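How a Robot Gets Ready for Kitchen Practice

Varley is a robot arm that practices with a toy kitchen. Debashish Majumder looks after it. Before Varley can practice, the table and the cameras have to be checked.

Step 1: Check the table
One camera looks straight down. Debashish makes sure it can see the toy food, the dishes and the toaster oven.

Step 2: Check the wrist camera
A second, small camera rides on Varley's wrist. It sees things up close, with the gripper in view. A smudge on the lens can hide a toy, so Debashish wipes it with a soft cloth.
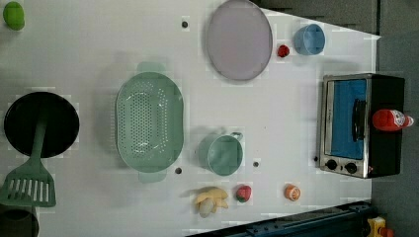

The first picture looks down on the table. The second is from the wrist.
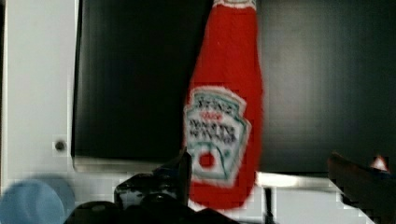

Step 3: Check the gripper
The gripper is Varley's hand. Debashish turns off the power, then feels each screw. Loose ones get tightened.

Step 4: Write it down
Every check goes in a notebook. The one on 3 October 2018 was number 262. Next to it Debashish wrote, "One screw tightened. Lens cleaned."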